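Wenn der Roboter mitarbeitet
Was sich in einem Betrieb ändert, wenn Maschinen greifen lernen

Zuletzt aktualisiert: Oktober

Vielleicht hast du schon einmal ein Paket bekommen, in dem mehrere kleine Dinge lagen: ein Schwamm, eine Bürste, ein Päckchen Seife. Jemand hat diese Sachen aus einem Regal geholt, in den Karton gelegt und den Deckel zugeklebt. In vielen Betrieben machen das Menschen mit den Händen. In manchen hilft inzwischen ein Roboter.

Ein solcher Betrieb heißt Lokport. Dort werden Haushaltswaren verpackt und an Läden verschickt. Die Frühschicht beginnt um sechs Uhr. Vier Leute stehen dann an den Packtischen, und seit dem letzten Jahr gibt es auch zwei Roboterarme. Der eine heißt Aleo, der andere Toro. Gebaut hat sie die Firma Kovalchuk.

Was macht ein Roboterarm beim Packen?

Ein Roboterarm hat Gelenke, ähnlich wie dein Arm. Er hat eine Schulter, einen Ellbogen und ein Handgelenk. Am Ende sitzt keine Hand mit fünf Fingern, sondern ein Greifer. Die Greifer bei Lokport haben zwei Finger. Sie gehen auf und zu wie eine Zange.

Aleo nimmt Dinge aus einem Korb und legt sie in Kartons. Toro stapelt die fertigen Kartons auf eine Palette. Das ist schwere Arbeit. Früher haben die Leute jeden Karton selbst gehoben, und abends tat manchen der Rücken weh. Heute heben sie nur noch, wenn Toro gewartet wird.

Warum ist Greifen so schwierig?

Wenn du einen Becher nimmst, denkst du nicht lange nach. Deine Augen sehen, wo er steht. Deine Haut spürt, wie fest du drückst. Das hast du als Baby geübt, immer wieder, viele Monate lang.

Ein Roboter kann das am Anfang nicht. Ein Schwamm gibt nach, wenn man ihn drückt. Ein Drahtkorb hat viele Lücken, durch die man den Tisch sieht. Für eine Kamera ist es gar nicht leicht zu erkennen, wo der Korb aufhört und der Tisch anfängt. Und ein Glas darf man nicht so fest packen wie eine Bürste.

Deshalb muss der Roboter lernen, und dabei helfen ihm Menschen. Sie nehmen einen Greifer in die Hand, der auch zwei Finger hat. Damit machen sie vor, wie man etwas aufhebt und wieder hinlegt. Eine Kamera am Greifer nimmt dabei auf, was vor den Fingern liegt. Aus vielen solchen Aufnahmen kann ein Computer ablesen, welche Bewegung zu welchem Gegenstand passt. 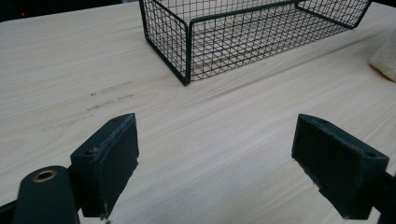 Das Vormachen ist bei Lokport eine eigene Aufgabe geworden. Wer früher nur gepackt hat, zeigt jetzt an manchen Tagen dem Computer, wie es geht. Dafür braucht man Geduld. Man macht dieselbe Bewegung oft hintereinander, aber jedes Mal ein bisschen anders: einmal von links, einmal von rechts, einmal langsam. So lernt der Roboter, dass ein Ding nicht immer am gleichen Platz liegt.

Was ändert sich für die Menschen?

Einiges wird leichter. Das Heben gehört dazu und auch das ständige Bücken. Anderes ist neu. Die Leute mussten einen Kurs machen, der sieben Tage dauerte. Sie haben gelernt, wie man den Roboter anhält, wie man einen Greifer reinigt und was die Lampen an der Steuerung bedeuten.

Es gibt auch Dinge, die manche nicht so gut finden. Neben einer Maschine kann man sich schlecht unterhalten. Sie arbeitet immer gleich schnell, und man muss aufpassen, dass man sich davon nicht hetzen lässt. Einige hatten am Anfang Angst um ihren Arbeitsplatz. Bei Lokport sind alle geblieben, aber das ist nicht in jedem Betrieb so. Wenn eine Maschine viel Arbeit übernimmt, werden an manchen Orten weniger Menschen gebraucht – oder Menschen, die etwas anderes können. Darüber wird in vielen Betrieben gesprochen und manchmal auch gestritten.

Was kann der Roboter nicht?

Aleo merkt nicht, wenn eine Seife komisch riecht. Er fragt auch nicht nach, wenn auf einem Zettel etwas Falsches steht. Liegen die Sachen im Korb durcheinander, bleibt er manchmal stehen. Dann kommt jemand vom Packtisch, sortiert kurz um und drückt auf Start.

Für solche Fälle gibt es an jedem Tisch einen großen roten Knopf. Wer ihn drückt, hält beide Arme sofort an. Das darf jeder im Betrieb, auch Besucher.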